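Budik (robotic hand)

Budik is a home-built robotic hand and wrist assembly made by Marlies Kaufmann and Gebhard Kaufmann, with later work done at Skudent, a shared workshop. It is best known in hobby circles for its dark knit-look covering and for its build log, which runs to 39 entries and is still the main source for most of what is written here. The hand has gone through 5 versions. The latest is usually called Budik 5, though the builders just write "the hand".

Name

From the kitchen alarm clock whose spring was used in the first thumb. The spring broke. Name stayed.

Background

Marlies Kaufmann started the project at home, on a bench in the laundry room, after giving up on an earlier two-finger gripper that could hold a jar but not a pencil. Gebhard Kaufmann did the wiring and most of the metal. Early versions used fishing line as tendons and printed fingers with no covering at all. They worked for short stretches, then the line stretched and the fingers stopped closing all the way. Version 2 went to braided cord, which lasted longer but frayed where it crossed the knuckle.

The move to Skudent came with version 3. The reasons given in the log are the drill press and the noise at home, in that order. Rahel Wyss, a member there, redrew the finger joints so they could be made from bent metal. Ekaette Nwosu wrote the control code that is still in use, replacing a pile of scripts that nobody but Gebhard could start.

Construction

Fingers. Each finger ends in a dark gray rounded pad. Above the pad is a bright metal bracket, curved around the finger, with a small hinge pin through it. The brackets were cut and bent by hand over a steel rod, then polished – Wyss's log notes say the polishing was for fit and not for looks, as burrs kept catching the cord. First batch was 28 pieces, most of them scrapped for uneven gaps between the side plates. A jig was made for the second batch. The jig is drawn in entry 23.

Tendons. One cord per finger for closing, a flat spring for opening. Cords run through the palm to a row of small motors behind the wrist. Slack is taken up with a screw at the motor end, which needs a turn every few sessions.

Covering. Dark charcoal, soft, with large folds over the back of the hand. Cuffs reach down over the upper fingers and stop short of the brackets. Version 4 had a tighter cover that pulled on the joints when the hand closed, and the smallest finger lagged behind the rest. The looser cut fixed most of that but it bunches up when the hand points down.

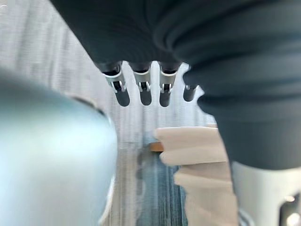 Bunching is the most common complaint in the log. Two fixes were tried: a strip of elastic at the wrist, and a few stitches along the side of the palm. The elastic was dropped becuase it slid. The stitches are still in, redone twice. Aicha Nasr, who did the sewing, has argued for splitting the cover into two parts, one for the palm and one for the back, with the seam hidden along the edge. Not done as of the last entry.

Control

A single board under the bench, running Nwosu's code. The software is called Lelusness – a typing slip for something else, never corrected. It moves each finger to a set position and stops if the motor current goes over a limit. No sense of touch in the pads. Grip strength is set by hand before a run and written on tape on the board's lid.

Positions are stored in plain text files, one for each grip. Some of the older files were made for version 3 and will over-close the newer fingers, so they are kept in a seperate folder marked "old do not load". They have been loaded.

Testing

Mostly pick and place at the bench, with light parts. Early tests used a cork, a sponge and a wooden spoon. Later sessions moved to small plastic parts and to handing things over from one side of the bench to the other. The log records failures in more detail than successes: slipped pads, a cord off its guide, one hinge pin that walked out and was found in a shoe.

A change to softer pads was made in February. Grip on smooth parts improved, according to Marlies Kaufmann, but the softer material picks up dust and has to be wiped down before each run.

Related builds

Huang, a smaller hand by Nasr, uses the same brackets at reduced size and has no covering. It shares the Lelusness code apart from the position files. An arm meant to carry either hand is mentioned in several entries under different names and it is not clear if these are one design or more.

Status

Still being worked on. The newest log entry is dated April 8, 2026 and covers a replacement hinge pin and a parts order. Open items listed there: split cover, a better guide for the smallest finger's cord, new labels for the motor wires.

See also

Tendon drive
Robot hand
Shared workshop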